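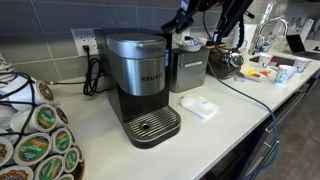

## Can I use coffee grounds as part of the feed for black soldier fly larvae?

**fonholm_grubs**

I'm in my first summer of raising black soldier fly larvae for my hens and I am completely hooked! Right now I have one Bronberg bin in the garage, fed on vegetable scraps and a bit of soaked chicken feed. We also go through a lot of coffee in this house, all of it from a Keurig that sits on the counter by the tile, so I end up cutting open pods and saving the grounds in a tub. By the end of the week I have roughly 200 grams. Can all of that go in the bin at once, or will it slow the larvae down? They're small still, maybe a week past hatching, and I'd love to have them big enough to feed out in July.

**ruotsalainen_hens**

Yes, go for it, but mix it! I've been doing this for three seasons and mine eat grounds happily as long as there's plenty of wetter, richer stuff in there too (melon rind is the big favorite here, they go crazy for it). Grounds alone don't have much left in them that a larva can use, so you get slow, skinny grubs. I keep coffee to a small handful per feeding and stir it into the scraps. It soaks up extra liquid really nicely and my bin smells so much better for it. Get the paper filter and the foil out first, the larvae won't touch either.

With babies that young I'd wait another week and stick to the chicken feed mash. Also check how warm the garage gets. Mine barely moved at 16 degrees Celsius and then took off like rockets once I brought them inside.

**binhappy321**

Mine love coffee!! I dump in whatever we have and never measured. Get the Itetti bin with the ramp if you ever upgrade, they crawl right out into the bucket and the hens come running.

**ruotsalainen_hens**

One more thing I forgot: let the grounds cool before they go in, and don't save them too long in a closed tub. Mine grew green mold after 8 days and I threw the lot on the compost. Freezing them flat in a bag works great. Please post again when your first ones turn dark, it's such a fun stage!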